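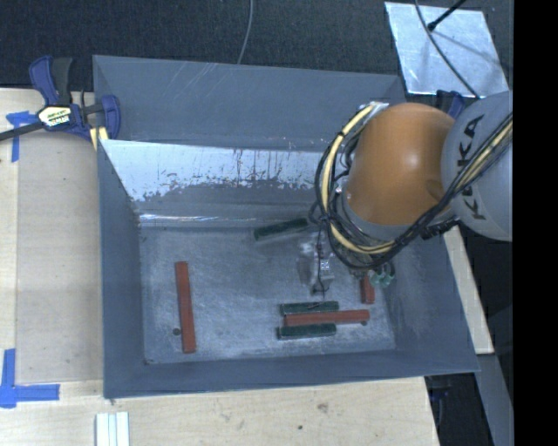 Unit 4: Storage and Receiving

Goods that arrive at a site have to be put somewhere before anyone can use them. How they are put away decides how long it takes to find them again. This unit covers bins, slot numbers and the receiving log. Read it before the lab session in October and bring your copy of the floor plan.

4.1 Bins and shelves

Bins suit parts that can touch one another without harm: castings, fittings, short lengths of pipe. Shelves suit boxed goods and anything with a label that must stay readable. A deep open-top bin holds a lot for the floor space it takes up, but the oldest stock ends up at the bottom. If stock has a shelf life, do not use a deep bin for it.

4.2 Slot numbers

Every location gets a number, even if it is empty. The Hornley plan used in this course has 96 slots in 2 aisles. Odd numbers are on the left as you walk in from the dock, even numbers on the right. Slots 1 to 18 are kept for fast movers – items picked every day.

A fixed slot always holds the same item. It is easy to learn but wastes space when stock runs low. A floating slot takes whatever comes in next. It fills the building better and depends fully on the record being right.

4.3 The receiving log

Write the entry at the dock, before the goods move. Each line needs the supplier, the order number, the count and the slot. Short deliveries are logged as received, with the missing quantity in the last column. Do not log the ordered amount and fix it later.

Worked case: Brirnis orders 80 valve bodies from Moen and 62 are delivered. The log shows 62 received, 18 short. The order stays open until the rest arrive or the buyer cancels them.

Reading: the Clalum case, first half. Work out which slots were wrongly assigned and mark them on your plan – pencil is fine.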